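Munbridge Shared Workshop
Manipulation Data Group - minutes of the regular meeting
Date: 12/09/2022

Present: Elba Godoy (chair), Tamsin Calloway, Yeison Apaza, Jasper Peeters (minutes)
Apologies: Rocío Muñoz, who sent written comments on item 4

1. Minutes of the previous meeting

The minutes were accepted with one correction. Under "Storage", the words "old recordings" should read "old recordings from June". Jasper will correct the copy in the shared folder.

2. State of the recordings

Yeison reported on the backpack task. The target for this round is 70 accepted episodes for each bag. The first bag has reached the target. The navy bag stands at 30, and the third bag is not started.

He explained that the navy bag goes slowly for a simple reason: it is soft and it does not keep its shape between two attempts. When the operator pushes on one side, the other side moves also, and the strap goes under the body of the bag. Many episodes were stopped by the operator and are therefore not counted as accepted. Elba asked that the stopped episodes are kept and not deleted. She would like to have them for the person who trains the recovery behavior later. This was agreed. They will go in a separate folder with the word "stopped" in the name.

Tamsin asked if the operators change places during a session. Yeison answered that they change after each block of six episodes, but that on busy afternoons this was sometimes forgotten. He will put a note on the operator desk.

3. Start positions

There was a long discussion on this point. The written instruction says only "place the bag on the floor of the cell". Tamsin had looked through the accepted episodes and found that almost everybody places the bag in the same manner, upright and facing the rail. She is afraid that the model will learn the position and will not learn the bag.

It was agreed to use three start positions from now on: upright, on its side, and on its front with the straps up. The operator takes them in turn. The strap should be left where it falls, and the operator should not arrange it by hand before the recording starts.

Jasper remarked that the side position is the most difficult one for two arms, as one gripper must hold the body low down while the other one looks for the strap. Elba agreed, and said that it is also the position which the people at Ukano asked for, so we can not leave it out.

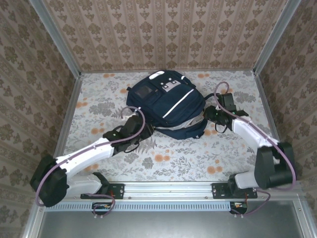 Does an episode still count if the strap slips out of the gripper once?
It counts when the operator takes the strap again without opening the door of the cell, and the slip is written in the notes field.

Elba asked that these two lines are copied into the written instruction, as the same question comes from each new operator.

4. Floor and wall coverings

Rocío wrote that the printed coverings should be changed more often. Her opinion is that the pattern is useful only if it varies, and that one pattern for the whole round is no better than a plain floor. She proposes a change of floor sheet with each new bag and a change of wallpaper with each new task.

Yeison agreed in principle but said that changing the wallpaper takes much longer than changing the floor sheet, and that the cell can not be used in that time. Tamsin suggested hanging the wallpaper on thin boards which can be lifted out. Pacheco, our supplier for the frames, has offered to cut such boards, but we have not received the price.

Decision: the floor sheet is changed with each bag, starting with the third bag. For the walls we wait for the price from Pacheco. The name of the floor sheet must be written in the session record, also when it has not been changed.

5. Cables

Jasper reported that the cables along the arms need to be checked more regularly. During a high reach the loop over the gripper can come between the fixed camera and the bag. Nothing has been damaged, but in several episodes of the first bag the strap is hidden at the moment of the grasp.

Elba proposed shorter loops. Yeison was against this, as the wrist needs the free length to turn fully, and a cable that is too short will pull at the connector. After some discussion it was agreed that Jasper tries one more clip on the upper link of the right arm only. If the wrist turns freely, the left arm gets the same. Until then the operators continue as before.

6. Labels

Tamsin presented the new list of labels for the phases of an episode. The list is now: approach, first contact, hold, strap grasp, lift, release. The old label "adjust" is removed. It was used for everything that was not clear, and two people who labeled the same episode used it in different places.

Jasper asked where "first contact" ends and "hold" begins. Tamsin said that hold begins when the bag no longer moves against the gripper. Yeison found this hard to judge on a soft bag and would prefer to use the closing signal of the jaws. The group could not agree. Tamsin and Yeison will each label the same short set of episodes in their own way, and the results will be compared at the next meeting.

7. Skindadside

The exchange with Skindadside was discussed shortly. They would like to receive our episodes in their own file format. Elba will answer that we can deliver the raw files and a description of the fields, but that the conversion must be done on their side - we do not have the hours for it this round.

8. Other points

The second emergency stop has been moved nearer to the operator chair. All operators should try it before their next session and sign the sheet.

Tamsin asks that food is not left on the labeling desk.

Actions

Jasper: correct the previous minutes; test the extra clip on the right arm
Yeison: folder for stopped episodes; note on the operator desk; labeling comparison with Tamsin
Tamsin: rewrite the instruction on start positions; labeling comparison with Yeison
Elba: reply to Skindadside; ask Pacheco again for the price of the boards
Rocío: choose the floor sheet for the third bag

The date of the next meeting will be sent by mail when Rocío is back.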